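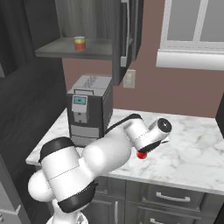
A can on the shelf, cabinet door open.

Hollis Pantry Swap: Your Questions

What is the pantry swap?
Neighbors in Hollis and Broketstead trade sealed food they won't get around to eating. Beans for rice, soup for peaches, and so on. It's so much fun to see what turns up!

How many items can I bring?
Up to 4 per visit. Cans, jars and dry goods all count the same.

Do dented cans count?
Small dents are fine. Please leave bulging, leaking or rusty cans at home. 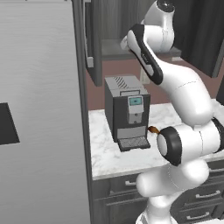

What can't I swap?
Home canning, opened packages, and anything from the fridge or freezer.

When is it?
Doors open at 2 at Zusov Hall, every month except August. Come early if you love spices, they go fast (the smoked paprika especially).

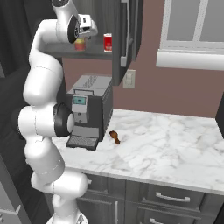 Image credit: Grornoslow Kitchens

Do I need to sign up?
No, just walk in. We passed 1000 swaps this spring and would love to see you at the next one!

Last updated: October
Contact | © Hollis Pantry Swap | Back to top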